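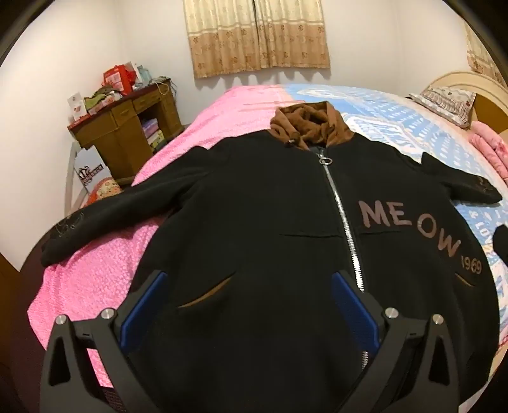 Une veste noire à capuche brune, fermée par un long zip argenté.

La collecte de vêtements chauds de Cletholm reprend le mercredi 9 juin, dans l'ancienne halle de la rue Long. Les habitants peuvent y déposer manteaux, vestes et pulls pour adultes et enfants, à condition qu'ils soient propres et que les fermetures fonctionnent.

L'association Clukumeck, qui organise l'opération, a choisi de collecter avant l'été, au moment où les familles vident leurs placards. « En novembre, les dons arrivent trop tard pour être triés et distribués avant le froid », explique sa responsable, Yufang Yuan. L'an dernier, 2000 pièces ont été redistribuées dans la commune et à Clirnton.

Les manteaux pour hommes et les grandes tailles sont les plus demandés – le stock était épuisé dès le mois de mai. Les chaussures et le linge de maison ne sont pas acceptés cette fois.

La halle sera ouverte de 10 heures à 18 heures. Les sacs ne doivent pas être laissés devant la porte en dehors de ces horaires.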